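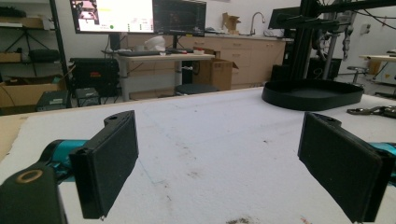 A workbench cover is a layer of material placed over a bench top to protect it and to make work easier. Workshops use many kinds, including felt, foam, rubber, cork and paper. The cover is usually wider than any one job, so that parts can be set down without touching the hard surface underneath. A pale cover also works as a record of use. On a white one, scuff marks, thin grey lines and brown specks show up clearly, and a darker smudge can be seen from a metre away. On a black cover the same marks would be hard to find.

Why cover a bench at all?

Wood and metal are hard. When a hard part is dropped on a hard surface, one of the two is likely to get a dent or a chip. A soft cover squashes a little when something lands on it. Squashing takes time, even if it is only a tiny fraction of a second, and the part slows down more gently. Engineers call this cushioning. A bicycle helmet has foam inside it for the same purpose.

A soft cover also adds friction. Friction is the force that resists sliding when two surfaces touch. A small screw on a smooth, tilted bench may roll to the floor. The same screw on felt tends to stay near the place where it was put down, as the fibres press against its thread.

Why choose white?

Colour matters for two reasons. The first is light. White surfaces reflect most of the light that reaches them, and dark surfaces absorb most of it. A white bench cover sends light back up onto the underside of whatever you are working on.

The second reason is contrast, meaning the difference between an object and its background. Black tools on a white cover have high contrast. Your eyes find the edges quickly. White plastic washers on a white cover have low contrast and are easy to lose. People who work with pale parts often choose a grey or green mat.

What is a parts tray for?

A tray with a raised rim keeps loose items in one place. The rim is the important part. It does not need to be tall – a few millimetres will stop a rolling nut. Oval and round trays have no sharp corners, so small parts are easier to sweep out with a finger.

In the Brivthorpe workshop, Tomomi Sugiyama sorts fasteners before each repair. One tin in her cupboard holds 347 screws of the same length. She tips out only the ones she needs and returns the tin to the shelf before she starts.

Where should tools go?

Gripping tools such as pliers and clamps are heavy for their size. They should lie flat, away from the bench edge, with the handles pointing towards the person who will use them. Zachary MacDonald teaches beginners to keep 20 centimetres of clear space at the front of the bench. Nothing is stored in that strip. It is for hands and for the job itself.

Computer monitors and keyboards are better on a separate desk. Metal filings and dust can get between the keys, and a desk that is bumped less often is a better place for a screen. Instructions can still be read from the bench if the text is large enough.

How is a cover cleaned?

Specks are lifted with a soft brush or a vacuum cleaner on low power. Wiping first is a mistake, as it can push grit into the surface. Smudges are dabbed with a damp cloth and a little soap. Thin lines left by a knife or a sharp corner cannot be cleaned off. They are cuts or dents in the material, and they stay until the cover is replaced.

Try it yourself

You will need a sheet of felt, a baking tray, a ruler and a metal nut. Ask an adult before you borrow the tray.

Turn the tray upside down on a table and put the nut on it, flat side down. Slowly lift one end of the tray. Measure how high the end is when the nut begins to slide, and write the number down. Lay the felt on the tray, hold it at the top edge and repeat the test. Do each test 2 times and compare your results.

Words to know

Absorb: to take in light or liquid.
Contrast: how different an object looks from what is behind it.
Fastener: a screw, bolt, nut or clip that holds parts together.
Friction: the force that resists sliding.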